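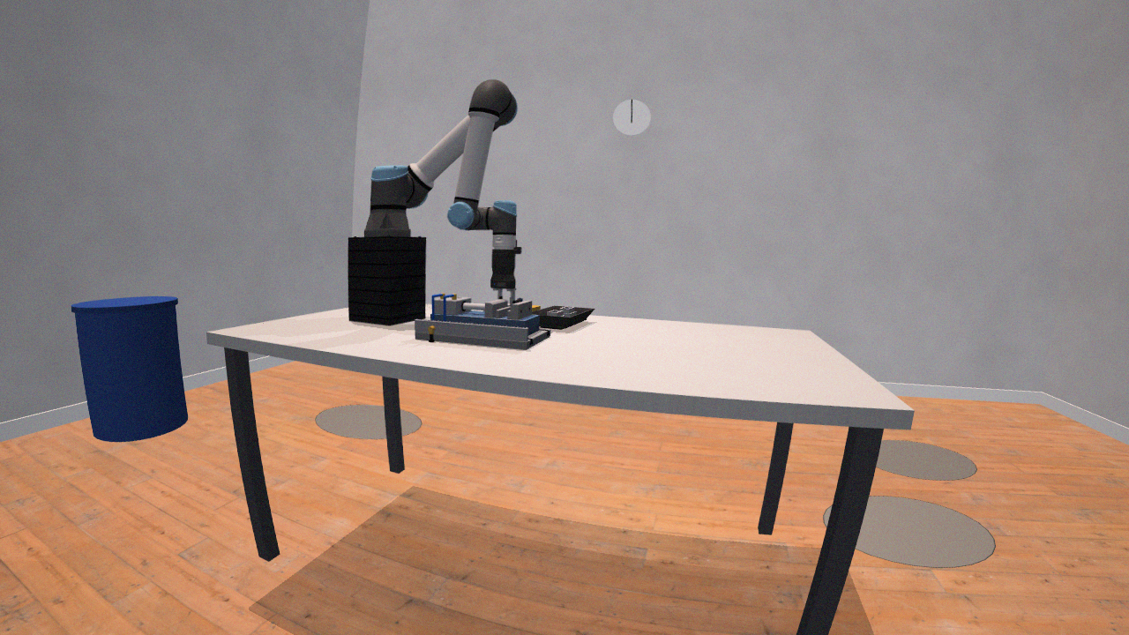

Cell 2 in the sim, arm on the riser, gripper down at the vice.

Thread: Pedestal height and vice position, small tending cell

rpylypenko_s
I'm setting up the bench cell at Rirkness and want the layout settled before we drill the top. The arm sits on the black block pedestal near the back left corner of the table. The vice is to the right of it and further forward, with the parts tray just behind. The right half of the table is free for now.

Reach is fine everywhere I need it. What bothers me is the wrist when the gripper goes straight down over the jaws. The elbow ends up high and the second link comes down steep. Would you drop the pedestal or move the vice?

hellow_vira
Move the vice. You have half a table doing nothing. Shift it and the tray to the right by the same amount and the arm can open out a bit. Changing the pedestal means redoing the base frame and every point you've taught.

Harish P
I'd leave the vice and look at the pedestal first. If it comes apart in sections, take one out and run it again. A high elbow keeps the links clear of the vice, but you don't need that much. How tall is it?

rpylypenko_s
104 mm over what the drawing asked for. It came off the old Firnitz bench and I put it in the model as it was.

Harish P
Then that's your answer. Go back to the drawing height.

hellow_vira
Don't agree. He still has the tray tucked in right behind the vice. Lower the arm and the wrist comes in lower over the tray on the way across. We did that at Hellow and bent two fingers in a week.

Harish P
You put a via point in. Straight up from the jaws, across, then down to the tray. Nobody should be cutting the corner there at any height.

dmt_roksolana
Something else to check before you drill. Is the thin blue frame at the left end of the vice in your collision model, or only there for show? It stands up on the side nearest the arm. On our Lemaire cell the upright at the end of the vice was drawn but not set as an obstacle, and the planner went straight through it. Fine on screen, not so good on the bench.

rpylypenko_s
Just looked. Drawn only. I've switched it on now, and two of my approach moves fail.

dmt_roksolana
Better now than on Thursday with the real one. Come in from the right end of the vice and they should clear.

hellow_vira
Also mind the hose and cable run. I can't see any on the arm in your model. Allow for them at the wrist or the joint limits you're working to are too generous.

rpylypenko_s
Right, results. With the pedestal at drawing height and the vice where it was, the wrist is better, but one tray row at the back is awkward. With the old pedestal and the vice and tray moved right, all rows are good and the elbow comes down a little. Both approaches from the right end now pass.

Going with the moved vice. I'll add the hose pack tonight and run it all again before I mark out the holes.

Harish P
Fair enough. I'd still fix that pedestal when you get a quiet week. Put dowels in the vice plate as well as bolts, or you'll be touching up points every time someone takes it off to clean under it.

rpylypenko_s
Dowels are on the list. Will post the hole pattern when it's drawn.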